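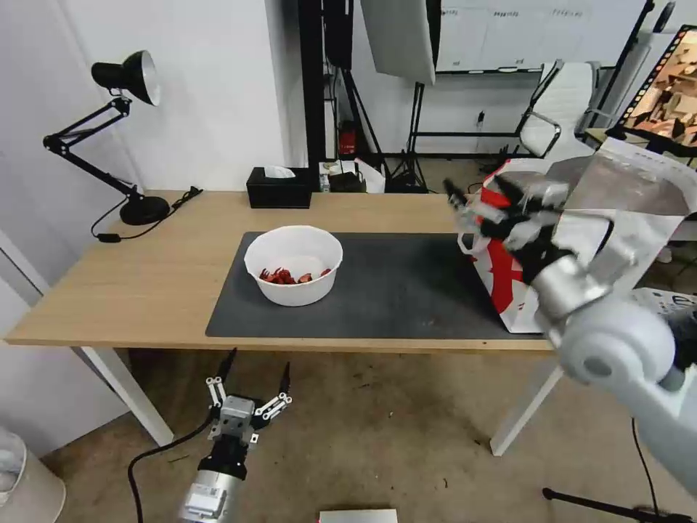
Ticket 2182: held-out score drops when the two-finger arm and the hand are trained together
Opened by: Trinh Vũ
Project: Uleo
Status: open, workaround in place

Feb 29, 2024
Okay, so this one has been bugging me all week. When I train one policy on both arms (gripper and multi-fingered hand, shared action space, the Sinaga recipe), the bag task gets worse than it was with the hand alone. The bowl task is fine! Same data, same split, same seed. I was expecting the joint model to help both, or at least do no harm.

What I tried first:
Retrained from scratch. Same drop.
Swapped the image encoder for the older one. Same drop, slower training (sigh).
Cut the gripper episodes in half. The bag task came back a little, which made me suspicious of the batching.

Update 1
Looked at the action normalization and I think I'm onto something. We compute the mean and spread over everything pooled together, and the gripper only has one open/close value, so its unused finger slots get padded with zeros. Those zeros go into the stats for the hand. The hand's finger targets end up squashed, and small finger motions get lost in the noise. Grabbing the top edge of a paper bag is pretty much all small finger motions, so yeah.

Update 2
Recomputed the stats per arm and masked the padded slots out of the loss. Ran 14 rollouts on the bag with the lamp on and the mat where it always goes. The hand is back to about where it was on its own, and the bowl task didn't move. Very happy with that!

Still weird: 5 of those rollouts had the fingers pause right at the rim of the bag before closing. The hand-only policy doesn't do that. Could be the shorter action chunk I left in from the Tresgate config. I'll set it back and rerun before I touch anything else.

To do
Rerun with the long chunk, two more seeds.
Add a check that fails loudly if padded slots show up in the stats file.
Redo the Skindville table in March, the joint row there used the old stats.

Leaving this open until the reruns finish. If you trained anything joint off the main branch, please regenerate your stats file first.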